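Clutura Activity Table, Cream

Home > Tables > Craft and Activity > Clutura

The Clutura is a plain rectangular table for crafts, homework, snacks and small-group work. It has a pale cream top with no pattern, so beads, counters and other small parts are easy to find. The same top is used on all three lengths.

Tola has made tables since 1938. The Clutura replaces the older Brarnum table, and the two can be used side by side because the working height is the same.

Choose your length

Short: seats two. Fits against a wall or under a window.
Medium: seats four. This is the length most classrooms order.
Long: seats six. Ships in two cartons. Check that both have arrived before you start assembly.

All three lengths are 30 inches deep. That leaves space for an open laptop at the back and working room in front of it.

Top

The top is one piece on the short and medium tables. On the long table it is two pieces joined across the middle with metal plates underneath. The seam is tight but you will feel it under a sheet of thin paper. If you do a lot of drawing or cutting, put a mat over it.

The finish is matte. Water-based marker comes off with a damp cloth. Permanent marker needs rubbing alcohol on a soft rag, then a wipe with clean water. Do not use scouring pads or powdered cleanser. They leave shiny patches that cannot be fixed.

Hot pans should not go on the top. Use a trivet.

Legs and height

Legs are steel and bolt on with the wrench in the hardware bag. Height adjusts from 25 to 30 inches in 5 steps. Each leg has a numbered scale on the inside face, so set all the legs to the same number before you turn the table over.

Casters are sold separately. They add to the height of every setting, and two of the casters lock. Casters are not offered for the long table.

In the box

Top (one piece or two, depending on length)
Legs
14 bolts for the short and medium tables
Wrench
Assembly sheet
Felt pads for hard floors

The long table has its own hardware bag, packed in carton two.

What fits along the back

Most people keep the front of the table clear and line things up along the far edge. A laptop, a bag of chips, small boxes and a string of beads can all sit back there in one row. Beads and cubes do roll or slide if the floor is not level. An edge strip is available for the back and sides. It presses on without tools. 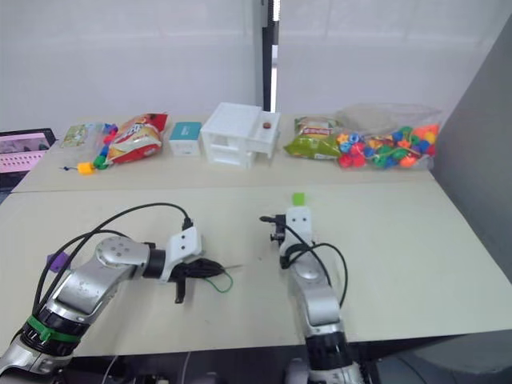
Clutura top in cream, with a laptop, beads and a snack bag along the far edge.

The cream on your screen may look lighter or more yellow than the table itself. A finish chip can be mailed to you before you order. Chips are free, one per address.

Options

Edge strip, back and sides
Casters, set of four (short and medium only)
Mizuno cable tray, mounts under the back edge
Extra hardware bag
Replacement felt pads

The Mizuno tray holds one power strip and its cord. It uses the two holes already drilled under the top. Brarnum tables do not have these holes, and the tray should not be screwed into them.

Shipping and returns

Short and medium tables ship by ground in one carton. The long table goes by freight and the driver will call ahead. Someone has to be there to sign.

Look over the corners before you sign. If a corner is crushed, write that on the delivery slip and send us a photo of the carton and the top. We will send a new top. You do not need to return the legs.

Unassembled tables can be returned within 30 days in the original carton. Once the legs have been bolted on we can take back a table only if a part is faulty.

Common questions

Can two tables be joined? Yes, with the linking clips listed under Parts. They hold the tops level but will not support a gap between them.

Is there a darker top? Not in the Clutura. The Brarnum was made in gray and a few medium ones are still listed under Clearance.

Can it stay outdoors? No. The top will swell at the edges if it gets rained on.

Add to cart | Request a finish chip | Download assembly sheet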